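The Kitchen Lesson

By the second winter at Trurklow I had stopped thinking of it as work and begun thinking of it as teaching a very patient, very absent child. You took a gripper in each hand, you leaned over the white table, and you did some small kitchen thing as nicely as you could, so that one day a machine in Pralthorpe might do it too.

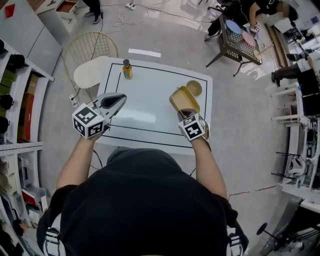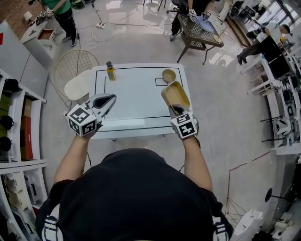
Slower on the tilt, came Bajwa's voice over the speaker, it can only learn what you give it.

So I gave it slower. It was my 356th go, and I found myself lifting things the way my gran used to (a little pause at the top, as if the gravy might have something to say), and I wondered whether the machine would keep that pause, and whether anyone in Pralthorpe would ever ask where it had picked it up. Then I set everything back in its place and began again.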